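The jewellery situation

I have been untangling necklaces since lunch, which is a sentence I once assumed belonged to people with lady's maids.

It started with the move. When I left the flat in Puncombe I put everything I own that shines into a freezer bag, pressed the air out and felt very organised. The bag then spent 4 months at the bottom of a box marked KITCHEN MISC. By the time I opened it in December the contents had become a single object, something you might cough up if you were a very wealthy cat.

Lucyna Sowa, who lives downstairs and used to mend jewellery for Edwards on the high street, told me to stop pulling. Everyone pulls. You lay the thing on a cloth, a pale one so you can see what drops off, and you work from the loosest loop inwards. You don't look for the end. A necklace hasn't got one, she pointed out, and I had to think about that for longer than I'd like.

So: round table, tablecloth (unironed, don't write in), shallow tray at the back for anything already dealt with or too frightening to begin. 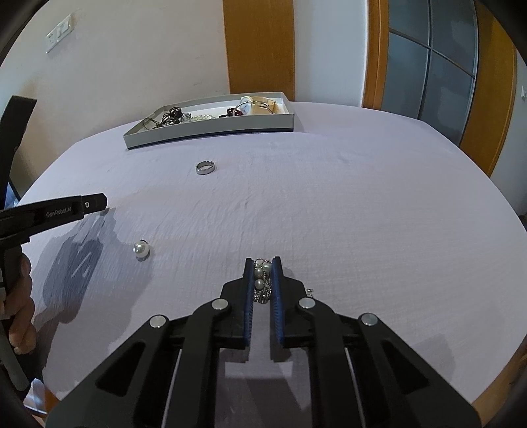

Pearls on a chain are the worst of it. Beads on thread will at least slide about and let you reason with them, but a fine chain finds its way round a pearl and then round itself. Talcum powder is supposed to help. I tried it on an old chain first and ended up with the same knot, only now it smelled of babies.

The dark red beads were my aunt's and weigh more than you'd want round your neck at a wedding. I've never worn them. I have also now packed them for three house moves, so they've seen more of the country than some of my relations.

I did look at buying a proper storage thing. Nulik do a wall cabinet with a mirror and 80 little hooks, and I don't have 80 of anything except carrier bags. Jotovton's version has a lock, for the sort of person whose burglar gives up easily. I've decided on cup hooks inside the wardrobe door, one necklace each, no sharing.

Lucyna says she'll restring the loose pearls if I find her the right silk. I've got as far as putting "silk" on the shopping list, between bin bags and oven cleaner.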